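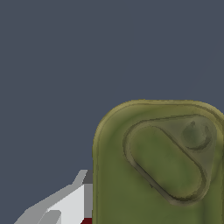
Peça verde com painel embutido, em imagem gerada por computador.

Notícias > Jogos > Acesso antecipado

Flolimow adia multijogador de Ratlow e abre o beta a solo

Última atualização: 25 de maio

O estúdio Flolimow confirmou que o beta fechado de Ratlow, o seu jogo de estratégia por turnos sobre correios rivais numa cidade portuária, abre hoje para quem comprou a edição de apoio. São 696 chaves, enviadas por correio eletrónico ao longo da tarde. A edição de apoio vendeu 700 exemplares, e o estúdio explica a diferença com a secura de quem já respondeu à pergunta várias vezes: quatro compradores pediram reembolso em abril, quando souberam que o gato do escritório não seria uma unidade jogável.

O beta traz a campanha do primeiro bairro, um mapa de escaramuça contra o computador e o editor de rotas, este ainda sem botão de desfazer. Quem traçar uma rota pelo meio do canal terá de viver com ela, ou de recomeçar. O multijogador, anunciado para esta fase, passa para «uma fase seguinte», expressão que aparece no comunicado três vezes e nunca acompanhada de um mês.

«Preferimos entregar um modo que funciona a entregar dois que se atrapalham um ao outro», escreve Rocío Garrido, diretora do projeto, na nota publicada na página do jogo. A frase é sensata e seria ainda mais convincente se a nota anterior, de abril, não garantisse que os dois modos já se davam lindamente.

O problema está na sincronização dos turnos. Nos testes internos, duas pessoas ligadas à mesma partida acabavam com frequência em partidas diferentes, cada uma a ganhar a sua. A equipa admite que a satisfação dos jogadores foi muito elevada até ao momento em que falaram uns com os outros.

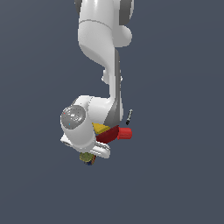 A lista de alterações em relação à versão alfa tem 113 pontos. Boa parte corrige preços, textos trocados e carteiros que entravam em edifícios e ficavam lá a morar. Entre as mudanças com peso a sério está a nova economia de selos, que deixa de premiar quem acumula tudo no armazém até ao último turno. A estratégia era conhecida no fórum como «o avô» e tem ali defensores que já anunciaram luto.

Também muda a inteligência artificial dos adversários. A facção Flerker, que na alfa se limitava a atacar sempre a estação mais próxima, passa a negociar tréguas. Segundo o estúdio, cumpre-as quase todas. A facção Pan recebe o primeiro conjunto completo de unidades, incluindo um carro de entregas que anda mais depressa de marcha-atrás. Está na lista como comportamento previsto — coisa que não impediu ninguém de abrir um tópico a reportá-lo como erro.

Eulalia Cáceres, responsável pela comunidade, pede aos participantes que usem o formulário dentro do jogo e não a caixa de comentários da loja. O formulário anexa o registo da partida e pergunta apenas o que o jogador estava a fazer. Na alfa, a resposta mais comum foi «nada», seguida de perto por «nada de especial».

As gravações da alfa não são compatíveis com o beta, e as do beta não serão compatíveis com a versão final. O aviso surge no ecrã inicial em letra grande e tem de ser aceite duas vezes. Transmissões e vídeos são permitidos desde o primeiro dia, com exceção do último capítulo da campanha, que o estúdio prefere guardar para o lançamento e que, de qualquer modo, termina por agora num ecrã preto com a palavra «FIM?».

Cada partida de escaramuça tem um limite de 90 turnos. A equipa diz que o número pode descer se os jogadores o acharem excessivo, e que não subirá em circunstância alguma, por respeito às famílias.

Quem não tiver recebido a chave até ao fim do dia deve ver primeiro a pasta de publicidade não solicitada e só depois escrever para o apoio. Quem comprou a edição normal fica de fora desta fase, mas pode passar para a de apoio na loja do estúdio pagando a diferença. As chaves adicionais seguem num segundo envio, ainda sem data. O jogo continua previsto para computador; sobre consolas, a Flolimow responde que «está a estudar o assunto», tal como respondia no anúncio original.

Contacto | Direitos reservados | Voltar ao topo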